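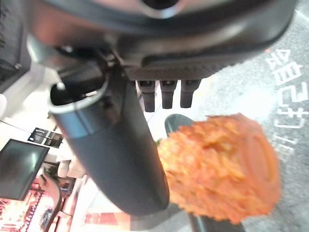
Visit Report: Open Day at the Zusberg Electronic Music Center

Purpose of the Visit

The Flovusthorpe Arts Office sent two staff members to the annual open day of the Zusberg Electronic Music Center, held on a Tuesday in May. The office is preparing its own support program for DJs and electronic producers, and the visit was arranged to learn how an established center handles training, bookings and artist pay. The delegation consisted of Olga Cardoso, program manager, and Jhair Llanos, who is responsible for grants to performing artists. This report was written by both and is submitted to the board for information.

Background to the Center

The center opened in 2007 in a former printing works near the Zusberg freight station. It is run by a nonprofit association and receives part of its income from the city, part from room rental and part from a share of ticket sales at its own events. Its director, Wilmer Quintero, joined as a sound engineer and has led the center for most of its existence.

The building has a main hall licensed for 700 people, a smaller room for 100, a row of production studios on the upper floor and a workshop in the basement. Studio time is sold in blocks of three hours. Residents of the canton pay a reduced rate, and members under the age of 25 pay half of that again. The delegation was told that evening blocks are usually taken well ahead of time, while mornings are easy to get.

Opening Session

Visitors were received in the main hall at 10 a.m. Mr. Quintero gave a short welcome and then spoke mainly about money. He noted that the press tends to report the fees of a very small group of headline DJs, and that these figures have shaped what young artists expect from the work. Most of the people who use the center hold another job. Those who live from music alone generally combine club nights with teaching, sound work for theater or advertising, and remixing on commission.

He described the center's pay policy in some detail. Every artist who performs in either room receives a set minimum fee, agreed in writing before the event is announced. Above a certain number of tickets sold, the artist also receives a share of the door. Opening acts are paid under the same rules as the closing act, although at a lower minimum. Fees are transferred within ten working days. The policy is posted in full at the artists' entrance, where the delegation was able to read it.

In answer to a question from the floor, Mr. Quintero said that the policy had been unpopular with several outside promoters when it was brought in. Two of them stopped renting the hall. One has since returned.

Studio Tour

The tour of the upper floor was led by Na-rae Um, head of studios. Each studio has the same basic layout and the same software, so that a member can begin a piece in one room and continue it in another. Ms. Um explained that this was a change from the earlier setup, under which every room had been equipped differently and members competed for one or two favorites.

The rooms are treated for sound but are not fully isolated from one another. Low frequencies from the main hall can be heard on the upper floor during sound checks. The center lists sound check times on the booking page, and members who need quiet for vocal recording are advised to avoid them. Ms. Um considers this the building's main weakness and does not expect it to be solved within the current budget.

The delegation asked about lending equipment. Controllers and headphones may be borrowed overnight against a deposit. Synthesizers and turntables stay in the building. Losses have been low, and the larger cost has been the replacement of faders and cables worn out in normal use.

Workshop on Contracts

After lunch the delegation attended one of the short workshops offered to the public. It was held in the small room by Uyên Doãn, an adviser with the booking agency Boltow, and dealt with performance contracts for club and festival dates. Attendance was good, and several people stood at the back.

Ms. Doãn worked through a sample contract line by line. She spent most of her time on four points that, in her experience, cause the greatest number of disputes:

Cancellation. The contract should say what is paid if the event is called off, and how the amount changes as the date comes closer.

Travel and lodging. The party that books the travel should be named. An agreed fee that silently includes a train ticket and a hotel room may leave very little for the artist.

Exclusivity. Some festivals ask an artist not to play in the same region for a number of weeks before and after the date. Ms. Doãn advised that such a clause should always be reflected in the fee.

Recordings. Many venues now stream or record sets. The right to do so, and the length of time for which a recording may be kept online, should be set out separately.

Participants received a printed copy of the sample contract with her notes. The delegation has placed its copy in the office library. It is based on Swiss law and could not be used in Flovusthorpe without changes.

Evening Program

The open day closed with performances in the main hall by members of the center, followed by a guest set from Pană, a producer who had given a listening session there in the afternoon. Doors opened at 7 p.m. and admission was free. The hall was around two-thirds full at its busiest, which staff described as a good result for a weekday.

Each member played for half an hour. Changeovers were quick, as all performers used the house equipment and brought only their music on a drive. The standard was mixed, and the delegation found the more experimental sets better prepared than the dance sets. Sound in the front half of the hall was very clear. Toward the rear, under the balcony, speech from the stage was hard to follow.

Free earplugs were available at both bars, and the measured sound level was shown on a display beside the mixing desk throughout the evening.

Matters Not Covered

The delegation had hoped to learn more about the center's agreement with its neighbors on noise after midnight. The member of staff concerned was away, and Mr. Quintero offered to answer questions in writing. The basement workshop was open only to visitors who had reserved a place in advance, and the delegation had not done so. Colleagues planning to attend next year should reserve when registration opens.

No figures were provided on how many members go on to earn a living from music. The center does not collect this information after a membership ends.

Points for Discussion

The delegation asks the board to consider the following in connection with the Flovusthorpe program:

A written minimum fee for all artists appearing at events that receive a grant from the office, including opening acts.

A short contract workshop, offered twice a year. Ms. Doãn has indicated that she would be willing to advise on its content.

Identical basic equipment in the two studios planned for the Mill Street site, even if this means buying less specialized equipment at the outset.

A reduced rate for younger users. The delegation has no firm view on the age limit.

Costs for the first and third items have been requested from the finance department and will be sent to the board separately. The delegation thanks Mr. Quintero, Ms. Um and their colleagues for their time. Questions about this report may be addressed to Ms. Cardoso at the Arts Office during normal business hours.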